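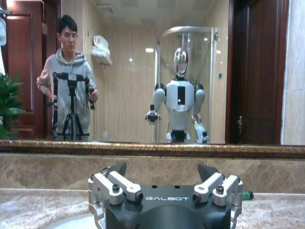
대리석 상판과 흰색 세면볼

Skullora 이동식 동선 구획 지주
성지·종교 유적지·공공 의례 공간용

제조: Ilov
국내 공급 및 기술 지원: Bisht
제품군: 유적 관리 설비 / 출입 및 동선 관리

제품 개요

Skullora는 종교 유적지, 순례지, 기념 광장 등 다수의 방문객이 동시에 출입하는 장소에서 관람 동선과 의례 동선을 구분하기 위하여 제작된 이동식 지주입니다. 둘 이상의 종교 공동체가 시간대를 나누어 사용하는 장소, 관할 기관이 복수인 장소, 발굴 또는 보존 처리가 진행 중인 구역과 개방 구역이 인접한 장소에서의 사용을 전제로 설계되었습니다.

유적지에서는 바닥 천공, 앵커 고정, 접착제 도포가 법령 또는 관리 협약에 의하여 제한되는 경우가 많습니다. Skullora는 바닥면에 어떠한 고정 작업도 하지 않고 자중만으로 세워지며, 철거 후 바닥에 남는 부속이 없습니다. 설치 상태가 영구 시설물로 해석될 소지를 줄이고자 하는 관리 기관의 요청을 반영하여, 지주와 받침은 공구 없이 분리할 수 있는 구조로 되어 있습니다.

본 제품은 군중 진압이나 차량 차단을 목적으로 하지 않습니다. 물리적 저지력이 요구되는 구간에는 별도의 인증을 받은 방호 설비를 사용하여 주시기 바랍니다.

구성

기본 세트는 지주, Skostov 받침, 연결 띠, 표지판 걸이로 구성됩니다. 보관용 운반대와 우천용 덮개는 별매품입니다.

지주
표면은 무광 분체 도장으로 마감됩니다. 도장 색은 석회색, 모래색, 짙은 회색 가운데 선택할 수 있습니다. 특정 종교 또는 정치 단체를 연상시킬 수 있는 색상은 기본 색상표에서 제외되어 있으며, 관할 기관의 공문이 첨부된 경우에 한하여 주문 제작을 검토합니다.

Skostov 받침
원형 주철 받침의 하부 전면에 비이염성 고무판이 부착되어 있습니다. 석재 포장면, 모자이크 보호 덮개, 목재 보행판 위에서 사용할 수 있습니다. 노출된 모자이크 원본이나 균열이 확인된 석재 위에는 직접 올려놓지 마십시오. 고무판은 소모품이며 별도로 주문할 수 있습니다.

연결 띠
지주 상단의 회전식 고리에 걸어 사용합니다. 띠에는 문자나 문양이 인쇄되어 있지 않습니다. 일정 이상의 힘이 가해지면 고리가 풀리도록 되어 있으므로 비상 대피 시 통행을 막지 않습니다.

표지판 걸이
세로형과 가로형 표지판을 모두 끼울 수 있습니다. 여러 언어를 병기하는 표지판의 경우 언어의 배열 순서에 관하여 사전에 관할 기관과 협의하실 것을 권장합니다. Bisht는 표지 문안의 작성 및 번역을 대행하지 않습니다.

제원

품명: Skullora 이동식 동선 구획 지주
전체 높이: 1158mm (받침 포함)
지주 외경: 38mm
받침 지름: 40cm
재질: 지주 강관, 받침 주철, 하부 고무판
마감: 무광 분체 도장
사용 환경: 실내 및 옥외
바닥 고정: 없음
보증 기간: 납품일로부터 2년

제원은 성능 개선을 위하여 예고 없이 변경될 수 있습니다. 입찰용 규격서가 필요한 기관은 Bisht에 최신본을 요청하여 주시기 바랍니다.

적용 장소

순례지 및 성지의 진입부에서 신자와 일반 방문객의 대기열을 구분하는 용도
공동 사용 협약이 체결된 예배 공간에서 시간대별 사용 구역을 표시하는 용도
발굴 조사 구역의 가장자리에서 관람 한계선을 알리는 용도
국가 기념일 또는 추모 행사에서 의전 동선을 임시로 확보하는 용도
지방의회 방청석, 공청회장 등 공공 회의 시설의 출입 안내

설치 전 확인 사항

유적지 내 물품의 반입과 배치는 관할 기관의 허가 대상일 수 있습니다. 특히 종교적 지위나 관할권에 관하여 이견이 있는 장소에서는 이동식 물품의 배치만으로도 현상 변경으로 받아들여질 수 있으므로, 반입 경로와 시각, 배치 도면, 철거 예정 시각을 서면으로 제출하고 승인을 받은 뒤 작업하시기 바랍니다. 당사는 구매 기관의 요청이 있을 경우 허가 신청에 첨부할 제품 도면과 재질 확인서를 발급합니다. 허가 취득의 책임은 구매 기관에 있습니다.

공동 사용 장소에서는 사용 주체 사이에 합의된 경계와 지주의 위치가 일치하는지 배치 전후로 확인하여 주십시오. 지주를 옮길 권한이 있는 담당자를 미리 정하고, 위치 변경 내역을 관리 대장에 기재하는 방식을 권장합니다. 대장 서식은 납품 시 함께 제공됩니다.

장애인 이동 경로와 소방 통로의 유효 폭은 해당 시설에 적용되는 기준을 따릅니다. 연결 띠를 걸어 둔 상태로 야간에 방치하지 마십시오. 야간 개방 구역에서는 별매 반사 고리를 사용하십시오.

설치 방법

받침을 바닥에 내려놓고 흔들림이 없는지 살핍니다. 지주 하단의 홈을 받침의 돌기에 맞추어 끼운 다음 시계 방향으로 돌려 잠급니다. 잠금 표시선이 일치하면 고정이 완료된 상태입니다. 표지판 걸이는 지주를 세운 뒤에 장착합니다.

경사면에서는 사용하지 마십시오. 강풍이 예보된 경우 표지판을 먼저 제거하고, 관리 기관의 안전 기준에 따라 지주를 철수합니다. 지주에 현수막, 깃발, 촬영 장비를 매다는 행위는 보증 대상에서 제외되는 사용에 해당합니다.

유지 관리

도장면은 중성 세제를 묻힌 천으로 닦고 물기를 제거합니다. 향이나 초의 그을음이 묻은 경우에도 연마제를 사용하지 마십시오. 옥외에서 장기간 사용한 받침은 고무판 가장자리의 들뜸 여부를 점검하고, 들뜸이 확인되면 교체할 때까지 석재 위에서의 사용을 중지합니다. 받침을 끌어서 이동하지 마십시오.

장기 보관 시에는 지주와 받침을 분리하여 건조한 실내에 둡니다. 받침은 운반대의 칸막이에 한 장씩 꽂아 보관하며, 고무판이 서로 맞닿지 않도록 합니다.

보증 및 수리

정상적인 사용 중 발생한 도장 박리, 잠금부 파손, 고리 작동 불량은 보증 기간 내 무상으로 수리하거나 교환합니다. 시위, 충돌, 압수, 무단 이동 등 외부 요인으로 인한 파손과 분실은 유상 처리됩니다. 관할 당국에 의하여 제품이 압수되거나 철거된 경우 당사는 반환 절차에 관여하지 않으며, 구매 기관이 요청하는 범위에서 납품 사실 확인서를 발급합니다.

수리 접수 시에는 받침 측면에 각인된 일련번호와 사용 장소의 바닥 재질을 함께 알려 주십시오.

주문 안내

Skullora는 공공 기관, 종교 법인, 문화유산 관리 단체, 학술 발굴 기관을 대상으로 공급합니다. 개인 구매는 접수하지 않습니다. 견적 요청서에는 사용 장소의 명칭, 관할 기관, 예상 수량, 희망 색상, 납품 희망 월을 기재하여 주십시오. 7월에는 도장 설비 정비로 인하여 신규 주문의 출고가 중단되며, 재고 색상에 한하여 출고가 가능합니다.

견본 대여를 원하는 기관에는 지주와 받침을 제공합니다. 대여 견본은 실제 운영에 투입할 수 없으며 바닥 적합성 확인 용도로만 사용하여야 합니다. 왕복 운송비는 신청 기관이 부담합니다.

관련 품목

Skostov 받침용 교체 고무판
Skullora 운반대
Skullora 반사 고리
Skullora 우천용 덮개
표지판 걸이 (세로형·가로형 겸용)

제품 도면, 재질 확인서, 관리 대장 서식은 Bisht 자료실에서 내려받을 수 있습니다.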